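Teaching by Hand: Gallery

Photos and notes from the November sessions at Flutero

Flutero has a small packing and storage room in Prurketitz where we record people doing ordinary warehouse jobs. The recordings are used to teach a two-armed robot the same jobs. Some are made by remote control, with an operator driving the arms from a desk. Others are made by hand, with a person doing the task while a camera at head height records the hands.

This page covers the carton tasks. The notes were put together by Rebecca Parisi, who runs the sessions and trains new demonstrators. Click a thumbnail for the full-size version.

What we recorded

The November set has 12 tasks, and 8 of them involve cardboard. Each task is repeated until we have 1000 good takes across all the demonstrators. A take is good if the hands stay in view from start to finish, the task is completed, and there is no long pause in the middle. Takes that fail are kept in a separate folder. We have used a few of them to show the robot's software what a missed grasp looks like.

By hand or by remote

For lifting and moving boxes we mostly use remote control. The operator holds a pair of handles built by Carbone and watches two screens. The arms copy the handles with a short delay. New operators need a few days before their movements look natural, and until then they tend to overshoot and correct. The takes come out in the robot's own joint positions, so they can go into training with very little cleanup.

For anything with tape, flaps or thin material, we record by hand. The remote setup does not pass enough feeling back to the operator. Tape folds over on itself, or the gripper pushes through a flap that a person would have stopped pressing. Bare hands get the motion right, and the software from Tarico then works out where each finger was. That step takes longer and has to be checked by a person, but the demonstrations are better to begin with.

How a session goes

Demonstrators work in blocks, starting at 11 in the morning, with a break between blocks. They get a task card with one sentence on it, such as "Close the box on the shelf." We leave the wording loose on purpose. Early on we wrote long instructions and everyone moved the same stiff way, and the robot then had trouble when a box was turned a little or set farther back.

The shelves are left the way a working shelf looks. Other boxes and supplies stay where they are. A robot trained only on a bare table does poorly the first time something is next to the part it has to reach for.

A few things we ask of demonstrators:

Look at your hands. The camera points where your head points.

Work at your normal speed.

If you drop something, pick it up and carry on. We will decide later whether to keep the take.

Say "done" out loud when you finish, so the take can be trimmed.

The carton tasks

Closing a small carton is one of the harder ones to pass on. The two hands have different jobs. One holds the box steady and keeps the flaps down, and the other does the fine work at the seam. A gripper with two flat fingers can do the first job well enough. The second needs light pressure along an edge, and we are still trying different fingertips for it.

Shelf height matters too. On a middle shelf there is another shelf overhead, so the arms have to come in from the front and stay low. A person does this without thinking about it. The robot has to see many examples before it stops aiming for the shelf above.
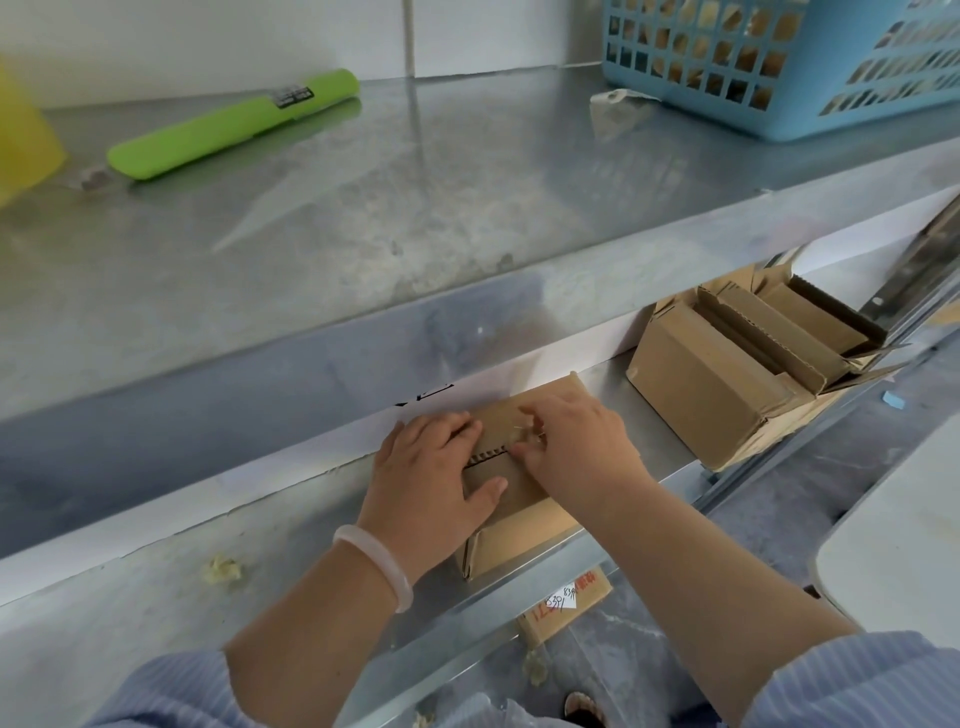 Small carton, middle shelf. Left hand flat on the box, right hand at the seam.

Coming next

The next set moves on to opening cartons and taking things out. We will record the first part by remote control and the rest by hand, then compare the two on the same shelf. Photos from those sessions will go in a separate gallery.

Questions about the recordings can be sent to Rebecca Parisi through the Flutero contact page.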